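Jobs & Recruitment | Public Sector

Lonholm council opens 173 posts, applications accepted through May

The Lonholm district council has opened recruitment for 173 posts across its departments, the largest intake it has announced in 7 years. Applications are being taken online until the end of May.

Most of the openings are for clerks, junior assistants and records staff at the main offices in Lonholm. A further 60 posts are based in Deltley, where the council is moving its licensing and water billing sections. The remaining positions include drivers, site inspectors and kitchen staff for the council's residential schools.

Candidates for clerk and assistant posts must have finished high school and pass a typing test. Inspector posts call for a technical diploma and at least three years of field work. Drivers need a valid commercial license – a learner's permit will not be accepted.

Selection will be in two stages. A written paper covering general knowledge, basic math and English comes first, and those who pass will be called for an interview and document check. The written paper lasts 60 minutes and will be held at centers in both towns. Admit cards can be downloaded from the council's jobs page once the centers are confirmed.

Online forms are being handled by Ceveo, the same firm that ran last year's school staff intake. Applicants should keep a copy of the payment receipt and registration number. Forms sent by mail will be returned unopened.

Pay scales for each grade are listed in the full notice, along with the rules on age limits and reserved posts. Corrections to a submitted form can be made until 3 p.m. on the closing date – after that no changes will be allowed.

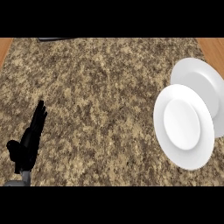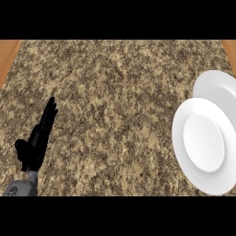

Simulated views of a speckled granite countertop; two white plates in the second.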